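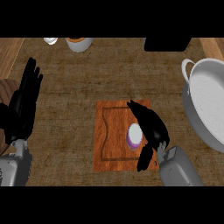 Simulated kitchen bench: two arms, one cutting board and what looks like half a red onion.

Our two-arm budget now has a 10 in it where the 3 used to be, and we haven't bought anything yet. The Ornia quote covers the arms. Hands are extra. So is the cart, so is the cable that joins the hands to the arms, and so is the Friday call where they explain the cable.

Plaris came in lower but wants 16 weeks, which in vendor weeks puts us somewhere past January. Baert hasn't answered — we're told this means they're busy. 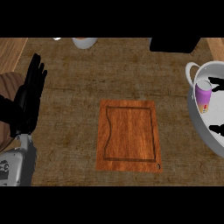
So for now we're renting seats on Edach, the simulator, and working through kitchen jobs there. A board and a big white pot cost nothing to replace, and the pot's wall has already taught us to ask about wrist clearance before signing. We have four seats and a waiting list. Finance likes the monthly bill so much that they've asked whether we need the real arms at all. We do. The revised request goes in next month, cable included.

We use cookies to improve your experience. Accept | Settings
Search this site Go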